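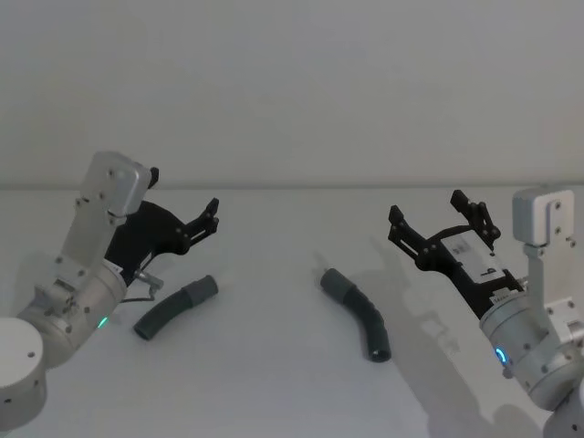 An open day at the Bruvard snow and ice laboratory

December 12, 2018
By Sointu Rantala

I went to the Bruvard open day mainly for the cold room. I have photographed frost and snow crystals from my back garden for years, and I wanted to see how people grow them indoors, where the weather can be set with a dial.

The laboratory is on the edge of Enutbridge, a short walk uphill from the bus station. Visitors sign in, leave bags in a locker and are given a padded coat. Mine was too long in the sleeves, which made it awkward to work a camera. Bring thin gloves if you have them.

Nadiia Shevchuk took our group through the growth chamber first. It is a tall insulated box, warm at the top and cold at the bottom, with a water tray under the lid. Vapour sinks through the box and collects on a nylon line hung down the middle. At about minus 15 degrees you get flat, branching plates. A little further up the line, at minus 5, the same vapour makes needles and thin columns. I knew this from the books but had never seen both on one thread. 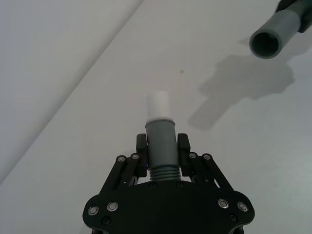 She let us look through the side window with a hand lens. The best plate was near the lower end and had one arm noticeably shorter than the rest. Someone asked if that counted as a fault. She said most crystals are uneven and that the tidy ones in calendars have been picked out of a great many.

After that we had the replica room, where Walter Ríos keeps the slides. Flakes are caught on chilled glass and covered with a thin resin, and when the ice has gone its shape stays behind. The collection stands at 1,201 slides, the oldest from a June trip to a glacier. The labels are in pencil and some are hard to read.
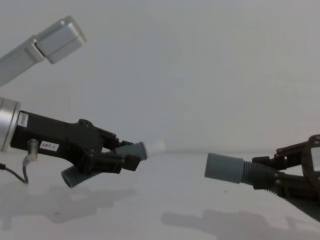 Each of us was allowed to choose two slides for the microscope. I took a capped column and a rimed star. The column was beautifully clear. The star had so many frozen droplets on it that I could barely make out the branches.

Lunch was soup and bread in the canteen. The afternoon talk by Edem Nartey dealt with lighting, and I got more from it than I expected. He puts a coloured card with a slot in it below the crystal, so the edges pick up colour while the flat faces stay pale. I have been using plain white light from one side and will try his way this winter.

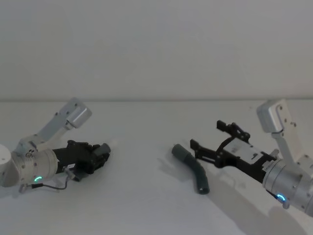 The talk ran over, so questions were short. I asked about keeping a lens from misting up and was told to leave it outside in a sealed bag well before starting.

Entry was free but places had to be booked. The cold room is reached by a narrow metal stair, with no lift. The next open day is planned for June, and bookings go through the front desk.

3 comments | 14 shares

Contact the editor | Text © Sointu Rantala | Back to top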